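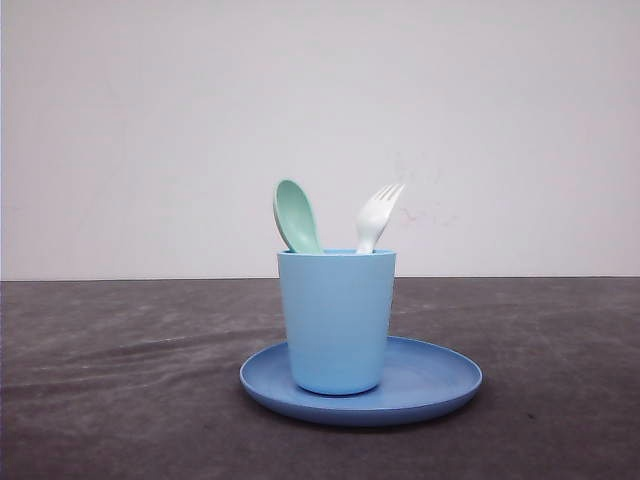
Spoon and fork in the cup, cup on the plate. Table-clearing demo at the Votura open day 🤖

Right, thread! I spent the afternoon at Votura and I've got far too many notes, so you're getting them in bits.

The job sounds like nothing. One plate, one cup, one spoon, one fork, stacked up so the lot can be carried off together. I do it every night without thinking. Stood there for 40 minutes watching an arm do it and would happily have stayed for another 40.

Moushumi Munshi ran the demo and was brilliant with questions, including mine (many). She said the fork is the awkward one. Thin neck, light as anything, and it has to go in handle first with the tines up.

Someone's little boy asked if it could do it with real food on. "Not yet," said Moushumi, and he looked so let down that she let him choose which piece went next. He chose the spoon, obviously.

They've logged 503 goes at this one task since November. Four of us got to set out the pieces for a run, wherever we liked on the mat. I put my fork right up against the plate to be mean. It took two tries at picking it up and then got it, and I may have cheered out loud.

Themba Pillay talked us through the software side. I followed maybe half. The bit that stuck: it works out the order for itself, so on one run the cup went on the plate first and on the next it waited till last, cutlery and all. Same pieces both times!

Also learned that pale plastic against a pale wall is a nuisance for it. Themba wants to try a darker backdrop and Moushumi wants to leave it hard. They've clearly had this chat before 😄

Biscuits were good, parking was dreadful, go by bus if you can. The 615 stops right outside.

Next open day they're hoping to have bowls as well. I've already asked to be put on the list. If anyone fancies coming along, shout and I'll send you the sign-up page when it's live.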